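Zollow Shallow Tray Box with Lid

Item group: Storage and sorting
Sold by: Gridia Home
Page updated April 4, 2021

The Zollow is a low, wide box with a separate lid. Both halves are shallow enough to use as trays, so you get two open surfaces out of one box. Most of our customers buy it for small loose things that end up all over a bed, a desk or the back seat of a car: wrapped candy, snack bars, school workbooks, chargers, hair ties.

It has a flat base and straight sides. On a mattress it stays level as long as nothing heavy is piled at one end. The rim is low, so you can see what is inside without picking anything up, and a child can reach across it easily.

Sorting snacks on the bed

Snacks bought in mixed bags are easier to sort when they are spread out first. Lay the lid open on the bed, put a book in the bottom if you want a firm surface, and move the pieces in one at a time. Flat bars can lean on the rim. Small round candies sit better toward the middle.

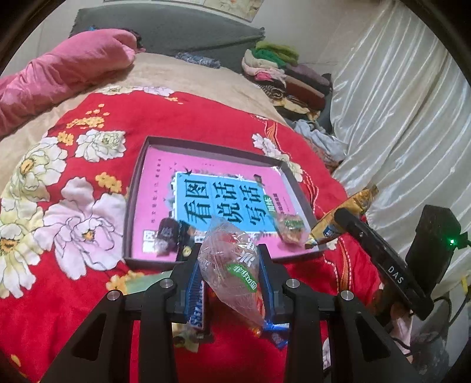

Open lid on a peony-print bedspread, with a workbook inside and wrapped candy on top.

A workbook lying flat leaves enough depth above it for a single layer of candy. Two layers will go over the rim. If you are packing a snack box for a trip, take the book out before you start and you will gain a little room.

What fits

The inside is 40 cm long and 5 cm deep. We do not list it by number of pieces because wrappers vary so much. Puffed packets with air in them take up far more space than their weight suggests, and tall foil packets have to lie down if you want to close the lid. Crumbly items such as filled pastries should go in last, on top.

Things customers ask us about:

School workbooks – most thin softcover ones lie flat. Thick binders do not fit.
Pencil cases – yes, if they are the flat kind.
Folded clothes – a T-shirt or two, but the Mersha basket is a better choice for laundry.
Chocolate – fine indoors. The box is not insulated.
Open packets – fold the top over or use a clip. The lid rests on the rim and does not seal.

Nermin Kahraman in our customer service team keeps hers beside the bed with the lid underneath the base, which saves having to find a place for it.

Using it on bedding

A quilt with a thick filling will sink under the box, so smooth it out first and move pillows and rolled comforters to the side. Set the box down where you can reach it from the edge of the bed. Pieces that have not been sorted yet can stay on the quilt next to it. Small wrappers are hard to spot on a busy floral print, so run a hand over the bed at the end.

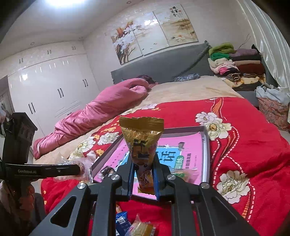 Care

Wipe with a damp cloth and dry right away. Do not soak it or put it in the dishwasher. Sticky marks from candy come off with warm water and a drop of dish soap. Do not use bleach or scouring pads on the rim, as they dull the color.

If the lid gets tight in humid weather, leave the two halves apart overnight.

Ordering

The Zollow is sold singly or in a carton of 16. Cartons ship flat-stacked with the lids packed separately. Orders placed in March for the carton size have all gone out. Singles are in stock.

Replacement lids can be ordered without the base. Shops and schools that need 100 or more should write to Obsa Degefa in our trade office for a delivery date before placing the order.

Returns are accepted on unused boxes in the original wrapping. Please keep the packing slip.

Related items

Mersha soft-sided laundry basket
Plullari drawer divider, set of 5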